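Clearing the grey table

I have been putting off the grey table since we moved in. It is the one by the wall in the back room, and for most of the winter it was where things went when they came through the door and had no other place. Post, batteries, the lead for a printer we no longer own, odd gloves, a bag of tulip bulbs that should have gone into the ground in the autumn. In April I finally gave it an afternoon.

It took longer than I thought it would. I started after lunch and was still going when the light went. Most of that time was spent walking. You pick up a screwdriver, you take it to the cupboard under the stairs, you notice the cupboard under the stairs also wants doing, and you come back with nothing done except one screwdriver. After an hour of this I changed my method. I put three boxes on the floor, one for upstairs, one for the kitchen and one for the shed, and did not leave the room until they were full. I should have done that from the start.

The paper was the worst of it. I had kept every instruction leaflet from the flat in Joltville, including the one for a boiler that belonged to the landlord. There was a letter from the water company I had opened, read, put back in the envelope and apparently decided to keep for good. Pilar Lucero, who lived upstairs from us then, used to stand over her recycling bin to open her post, and nothing ever got as far as her table. I have tried that for six weeks now and it mostly works, except when it rains.

Once the top was clear I washed it. Warm water and washing-up liquid first, then a second go with a bit of bicarbonate on a damp cloth. Some of the marks lifted and some did not. The ones that are left are scuffs, I think, from the years it was used for homework, and I am not going to chase them. It is a mottled sort of grey anyway and forgives a lot. I bought it second-hand from Bautista Durán for 50 pounds, which he said was too much and I said was too little, and he helped me carry it in. We had to take the legs off to get it round the bend in the hall. One of the bolts has never gone back quite right, so it wants tightening every few months.

I like the rounded corners. The table before this one had square ones at exactly hip height and I do not miss it.

The next question was what to let back on. My first answer was nothing at all, and I kept to that for a couple of days. It looked very tidy. It also meant that my niece, who comes to us after school and likes to play shops at that table, had to fetch everything from the bedroom and take it back again afterwards, and of course it did not go back. It went on the floor, and I trod on it.

So the play food has a home there now. It lives in the brown wicker basket, which used to hold bread when we had people round, and before that came with a hamper from my aunt Mirta. It is a shallow basket with a thick plaited rim, easy for small hands to get things in and out of. I had thought about a tub with a lid. Lids are fine for storage, but in this house anything with a lid gets put away once and then forgotten. With the open basket you can see at once what is in it and what is missing.

The rule is that only the vegetables she is playing with that week stay in the basket. The rest of the set is in a bag on the shelf and we swap them over. There were 17 pieces when it was new, going by the lid of the packet, and I would not like to say how many there are now. The swap was Oriana Quezada's suggestion. She does the same with jigsaws at her playgroup and says the old ones come back looking like new ones. It has worked here so far. Two vegetables have kept the shop open for longer than I would have believed, with the prices going up every day.

The basket needed a clean as well. Crumbs get down into the weave and a cloth does not reach them. I turned it over and tapped it on the back step, then went over it with a dry paintbrush, the cheap two-inch kind. Then a barely damp cloth, and I left it to air overnight before anything went back in. Don't soak wicker. I did that to a log basket once and it went out of shape and stayed that way.

I have also put a strip of felt under the basket's two longer sides, held on with a few stitches of brown thread. It stops the base scratching the table when it gets pushed across, and it is quieter. The thread hardly shows.

Still to do in that room: the shelf above the radiator, the drawer with the candles in it, and the curtain, which has been held up at one end by a bulldog clip since Sebastián Olivares last tried to fix it. The tulip bulbs went into a pot by the shed – far too late, but three have put up leaves. The bolt on the table needs doing again too. The spanner was in the box for the shed, so I shall have to go out and look for it. 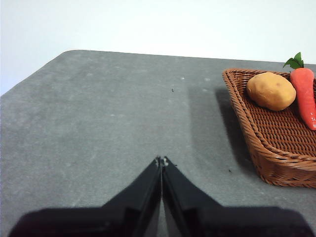

The basket on the grey table, with two of the toy vegetables in it.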